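Openness factor is the wrong headline number

Specifiers of external screen fabric in this country still choose by openness factor. A schedule calls for a 10 per cent mesh on the north face, the supplier confirms 10 per cent, and the matter is closed. I think the practice should end.

Openness describes the fraction of the cloth that is hole. It says little about what the yarn does with the radiation it intercepts. A dark cloth absorbs most of it and re-radiates towards the glass. A pale cloth of identical weave reflects a good share outward and scatters some inward, with a glare penalty that the occupant notices well before the energy modeller does. Colour therefore belongs on the same line of the schedule as weave.

The Cunwood library refit illustrates the cost. The tender named Clornetine mesh by openness alone, and the colour was settled months later to match the window frames. All 182 blinds went up in charcoal. The reading room kept its view and lost its comfort by 3 pm. Torres, the installer, had offered a two-tone cloth, pale side out, and was told it was a variation.

Manufacturers are not blameless. The Prernmont data sheet gives solar transmittance for 2 of its colours and leaves the rest to interpolation. Interpolating between white and bronze is guesswork. Full figures for transmittance, reflectance and absorptance should be published for every colour sold, measured with the cloth at a stated distance from a stated glass.

Until that happens, specifiers should ask for the total solar energy figure of blind and glazing together, and decline any product that cannot supply it.
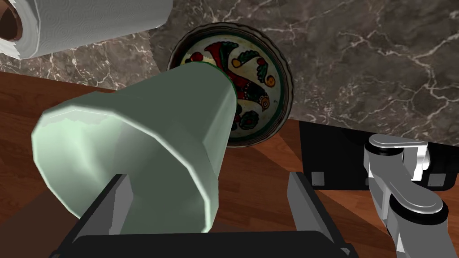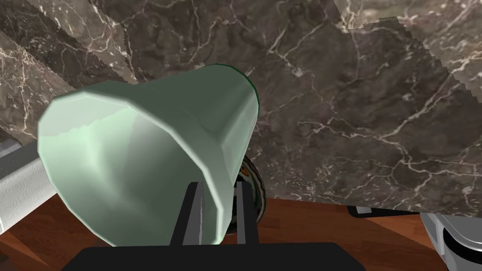 Translucent green cup held on its side, both views rendered.

Issue 10, page 92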